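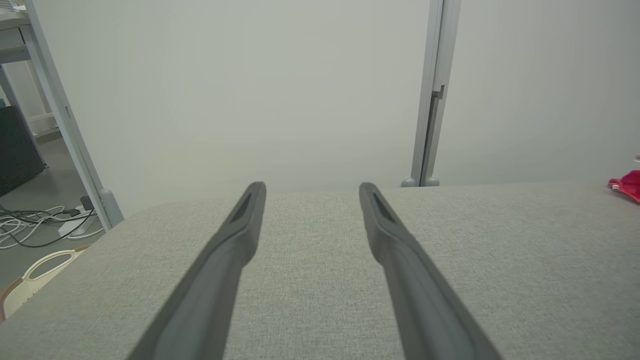 J'ai relu trois fois le tableau de résultats de Malsha Nanayakkara avant de me décider à écrire ce billet, et je suis toujours aussi partagée. Enthousiaste, hein, mais partagée !

Pour ceux qui n'ont pas suivi : Malsha et Rezaul Munasinghe défendent depuis le mois de mai une idée toute bête. On apprend à un robot à saisir des objets en ne lui donnant que ce que voit la petite caméra du poignet. Pas de vue d'ensemble, pas de capteur de profondeur au plafond, rien d'autre que les deux doigts de la pince et ce qui se trouve devant. Leur méthode s'appelle Flesamier (ne me demandez pas d'où vient le nom, j'ai posé la question et je n'ai pas eu de réponse claire). La démonstration humaine dure quelques secondes, on en enregistre 421, et on entraîne une politique là-dessus.

Et ça marche. Enfin, ça marche sur le banc où les démonstrations ont été faites, et c'est là que je commence à grogner.

Le protocole prévoit 181 essais d'évaluation. Les objets changent de place, parfois d'orientation, et la politique s'en sort bien mieux que la version à deux caméras que l'équipe utilisait avant. Je trouve ça formidable, vraiment. Pendant des années on nous a expliqué qu'il fallait multiplier les points de vue, calibrer tout le monde avec tout le monde, recommencer dès que quelqu'un cognait un trépied. La caméra du poignet, elle, se déplace avec la main. Les doigts sont toujours au même endroit de l'image, l'écart entre les deux se lit directement, et le modèle n'a pas à deviner où est la pince par rapport à l'objet. Rien que pour la tranquillité d'esprit, je signe.

Seulement voilà, une caméra au poignet voit aussi tout le reste. Elle voit le bord de la table, le mur, les montants en alu, les câbles par terre. Un réseau de neurones est un élève paresseux (j'en connais d'autres) et s'il peut reconnaître sa position grâce à un montant gris derrière la table, il ne va pas se fatiguer à regarder l'objet. Tania Jayasinghe a fait le test que j'attendais : elle a masqué tout l'arrière-plan et relancé 57 essais avec la même politique, sans réentraînement. Le taux de réussite s'effondre. Pas un peu, il s'effondre ! Quand l'objet est près du centre, ça passe encore. Quand il est tout au bord du champ, la pince part à l'aventure.

On peut lire ce résultat de deux façons. Rezaul dit que c'est normal, qu'on a retiré au modèle une information légitime, et que personne ne travaille avec un décor effacé. Il n'a pas tort : moi aussi je me repère au buffet pour trouver l'interrupteur du salon. Mais si l'on vend la méthode comme une méthode de saisie, j'aimerais qu'elle saisisse ailleurs que dans cette salle. Sinon on a appris une salle, avec une jolie pince dedans.

Jamila Sikder a proposé un compromis qui me plaît beaucoup. Garder la caméra seule, garder les démonstrations courtes, mais en refaire une partie sur d'autres tables, avec d'autres fonds, quitte à en enregistrer moins par endroit. Elle parle de jusqu'à 17 lieux différents. C'est pénible, il faut déménager le bras, rebrancher, revérifier les vis, et je comprends très bien qu'on préfère rester au labo avec son café. Je crois pourtant que c'est là que se trouve le vrai gain, bien davantage que dans un réseau plus gros. Nous avons la manie, dans ce métier, de répondre « plus de paramètres » avant même d'avoir entendu la question.

Je regrette aussi une absence dans l'article. Les échecs y tiennent en une ligne. Or pour moi un échec de saisie, c'est précieux : est-ce que la pince s'est refermée trop tôt, trop haut, à côté ? Est-ce qu'elle a hésité ? Les vidéos existent, Kumudini Howlader les a classées, et j'aurais volontiers échangé deux pages de courbes contre son classement.

Bref, lisez l'article, essayez la méthode si vous avez un bras sous la main, et changez de nappe entre deux séries. Je suis preneuse de vos chiffres, surtout s'ils sont mauvais. Malsha présente la suite le 15 janvier et j'ai déjà ma question toute prête sur les fonds masqués.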